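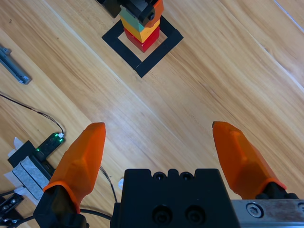
Supper Club Planning Meeting – Minutes
Friday, upstairs room at Posberg

Notes by Natalia Olvera, with apologies in advance for my spelling of half the dishes. We got going a little after 6 because everyone stopped downstairs for coffee first (the cardamom buns had just come out, so I can't blame anybody).

Last time's minutes

Approved, with one fix. I wrote that the February dinner was "mostly dumplings," and Costel wants it on record that there was also a soup. There was a soup! It was his, it was sour and smoky, and I had two bowls of it.

How the last dinner went

Really well, I think. We fed 20 people, and the only real complaint was that the pickles ran out before the second table got any. The walnut spread went over big and three people have emailed me for the recipe. I've got it on a scrap of paper somewhere and I'll type it up this week. The rice was a bit soft at the bottom of the pot, and we agreed that's what we get for holding it on the burner while the speeches ran long.

March dinner – Balkan pies

Most of the evening went on this. Costel Halilović is leading the kitchen and he has strong feelings about dough. He wants everything hand-stretched. I asked, a little nervously, about the frozen sheets from Quansah, which are pretty good and which I use at home all the time. He was very polite about it, and then he talked for ten minutes about his aunt's kitchen table and how the dough used to hang off all four sides. So we're hand-stretching.

The fillings we settled on are meat and onion, potato with lots of black pepper, spinach and cheese, and a pumpkin one for dessert. Somebody brought up calling all of them burek on the menu. Costel says that where he grew up only the meat one gets that name and the rest are pita, and that people have fallen out over less. Another member said her family calls every one of them burek and always has. We'll print both names and put a short note on the back of the menu so guests can argue about it over the food.

Drinks will be plain drinking yogurt, and coffee after. I'd like to try making the yogurt ourselves, but I was outvoted, and fair enough, it's a lot of jars.

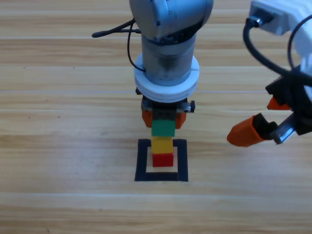
Practice session before the dinner: we need one, as only Costel and one other person have ever stretched dough this way. We'll do it Sunday afternoon in my kitchen. Bring an apron and an old clean bedsheet if you've got one – the dough gets pulled out over the cloth, and a patterned one is handy because you can tell it's thin enough when the pattern shows through. Please take your rings off. I tore a hole the size of a dinner plate last time.

Money

We have 400 dollars in the kitty after paying for February. Costel thinks the pies will be cheap apart from the meat and the good cheese. We're keeping the ticket price where it is. I suggested spending a little on proper round pans, and people were happy with 4 of the big ones from the restaurant supply place on Kistberg Street. I'll pick those up.

Ideas for later in the year

A Nordic open sandwich lunch (the folks at Tovberg have offered us rye bread), a noodle night, and a potluck where everybody brings the dish they were embarrassed to have in their lunchbox at school. I love that last one so much. We didn't vote on any of these, but the lunchbox one got the most noise, so I'm putting it on the agenda for next time.

To do

Natalia: pans, walnut recipe, menu with both names.
Costel: flour, meat order, dough instructions we can all follow.
Everybody: tell me by next week if you can't eat dairy, so we can set aside some of the potato ones made with oil.

We wrapped up around 8 and went back down for the last of the buns. Next meeting is after the dinner, same room.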